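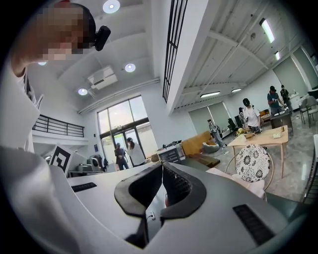 Jhun Gatchalian has a rule sheet taped inside the lid of his laptop and he reads from it before I've sat down. "Rule one. If you didn't write it down it doesn't count." Then he goes off to find coffee. Nine in the morning, Leststead, first week of September, and he has been up since five.

He looks after collection practice for Bunia, the group that has been trying to get people who record hand-held gripper work to agree on a few basics. Not a standard, he's touchy about that word. A code. Eleven pages, used to be forty.

"Nobody read the forty. I wrote most of it and I didn't read it either."

The trouble, he says, is that every lab writes its own instructions and they all sound sensible until you put two sets of data together. One lab tells people to start with the jaws open. Another starts them shut. A third doesn't say. "And then some poor soul has to sort out 577 recordings by hand to see which is which. That was me. That was my spring."

So the code begins with boring things. Start position, end position, what counts as a finished attempt, what you do when you drop something. On dropping he is very firm. You keep it. You tag it as a drop and carry on.

"People want to delete the bad ones, they're embarassed. Don't. A clean set with no mistakes in it is a set somebody's tidied up, and I can't use it for much."

How does he know? The Biltton trial, last year. Two teams, same tasks, same kit. One handed in 281 attempts and said that was everything. The other handed in 100, with notes. Gatchalian went through the logs and the first team had thrown out 116 more. No record of why. "They weren't cheating. Nobody had told them to keep them. That's on us, that's what a code is for." 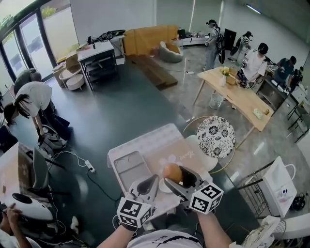 The section people argue about most is section four, objects and handling. It says the thing being picked up has to be named in the log before the attempt, along with where it starts and where it's meant to end up. Sounds like nothing. But take a brown egg-shaped object held between the jaws just over a small white plate, as simple as it gets, and ask five people to log it. "Egg. Brown egg. Toy egg. Bread. Item 3," he says, counting on his fingers. "And is it coming off the plate or going onto it? You can't tell from the one moment, you need the log." Section four now has a fixed list of names, and if it isn't on the list you ask for it to be added. Takes a day, usually. People complain about the day.

The marker cubes get half a page to themselves. Keep them clean, keep them fixed, don't swap left and right. If a cube gets knocked, stop, check it, write the time down. He'd like a stronger rule, a check every hour whatever happens, but it got voted down. "Too slow, they said. Fine. We'll see."

And people in the background? He nods before I've finished asking. Section seven. Everyone in the room has to be told before recording starts, faces get blurred before anything leaves the building, and anybody who says no is kept out of view or the session moves. No exceptions for visitors. He had a long fight over visitors.

"Someone pops in for ten minutes to see a friend. They've still got a face."

Then there's rest. Fifty minutes on, ten off, and the ten is not for relabelling files. He got this one from talking to the people who do the holding, wrists mostly, also shoulders. Sundaram, the training firm that first tried out the code, wanted the break to be optional. It isn't optional. "If it's optional the new ones skip it. They want to look keen."

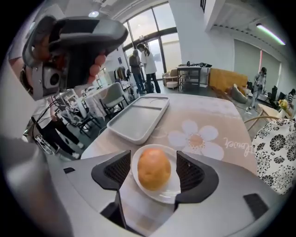
A bun on a white plate between the gripper's fingers.

I ask about food, whether real or pretend makes a difference. Big difference, apparantly, and the code only half deals with it. Real food changes over a session so you log when it came out and when it was replaced. Pretend food doesn't change but you have to say it's pretend, every time, in the object name. He admits the wording is clumsy. It's being redone.

What about enforcement, I say. Long pause. There isn't any, not really. Sign up, get a copy, send in a sample batch twice a year, get comments back. The comments are his. Over 40 so far from one lab alone, most of them about missing start times.

"I'm not the police. I send a rude email and they fix it or they don't."

Do they? Mostly, he says. Phone goes. He looks at it, puts it face down, it goes again. Last question then, what would he add tomorrow if no one could vote against it?

"The hourly cube check," he says, already standing up. "And a proper lunch."

The next draft goes out to members before Christmas. Comments to Bunia, on the form please, not by text.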